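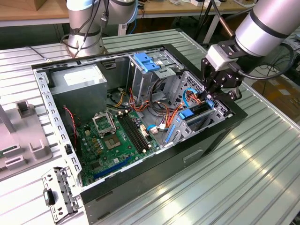

By the time I got the side off, my tea had gone cold and I didn't care one bit. A whole small city in there! Green streets, a silver tower block for the drives, and cables everywhere — orange, yellow, black — like bunting after a party.

Gran had bought it for the shop, back when Cladness still had a shop, and it had hummed under the till for 18 years. She called it the Jatik, after the boat, and said good night to it when she locked up. I was seven when she first let me press the button.

Now the processor was out and I was grinning like a fool. I loved the blue bits best, the little tabs and latches that somebody had bothered to make blue when they'd spend their lives in the dark. Who does that? Someone cheerful, I decided.

"Is it dead?" asked my brother from the door.

"It's resting," I said. "Pass me the small screwdriver — no, the other one!"

He brought me both, and two biscuits, and pulled up a stool to see.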